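Search this site
Enter keywords
Go

Print this page
E-mail this article

How far off is a machine that puts things away?

Noel Buenaventura has spent most of his working life around machines that do one thing. Before he joined Orkbridge he looked after a bottling line in Praston, and he still talks about it with some affection. "It filled bottles all day and it was very good at it," he said. "If a bottle came in sideways, you got a phone call."

At Orkbridge the job is sideways bottles, more or less. His group of seven works on arms that handle small household and stockroom goods, mostly picking them up and putting them into bins. I asked him whether a machine could do that kind of chore yet.

"Some of it. Slowly," he said. "I wouldn't sell you one for your kitchen."

The group keeps a list of 520 objects it tests against. Soft things and round things have gotten easier in the past two years. Thin, flat and see-through things are still hard, and Buenaventura would spend the whole afternoon on them if he were let. A clear plate shows the camera whatever is behind it, he said, so the software has trouble deciding where the plate stops and the table starts. Clear bins have the same problem.

"People think the arm is the difficult part. I can buy a good arm. Knowing where the edge is, that's the work."

Lovely Soriano runs the stockroom at Flarna, a housewares store that tried one of the group's arms last September. She was less patient with it. "My newest hire could sort 200 pieces before lunch," she said. "The arm did 19, and then it stopped and waited for somebody." She did like that it put each piece down gently. Breakage is a real cost for her, and she would take a slow machine overnight if it could be left alone until the store opened at 8 a.m.

Leaving it alone is what Buenaventura can't promise. Most of the stops at Flarna were small, he said. A piece leaned on another piece, or turned a little in the grip, and the arm no longer knew which way up it was. A person fixes that with a thumb and doesn't remember doing it.

He has a second trial planned with Magbanua, which rents out dishes and glassware for parties. The racks there are all the same size, and he thinks that will help more than any change to the software.

Would he want one at home? "For the dishes, yes. For laundry I'd wait."

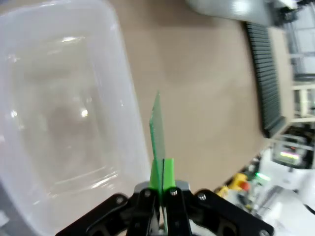

As for when the dishes might happen, he wouldn't give me a year. He said he gave one once, to a reporter in Praston, and his sister still has the clipping.

Print this page
E-mail this article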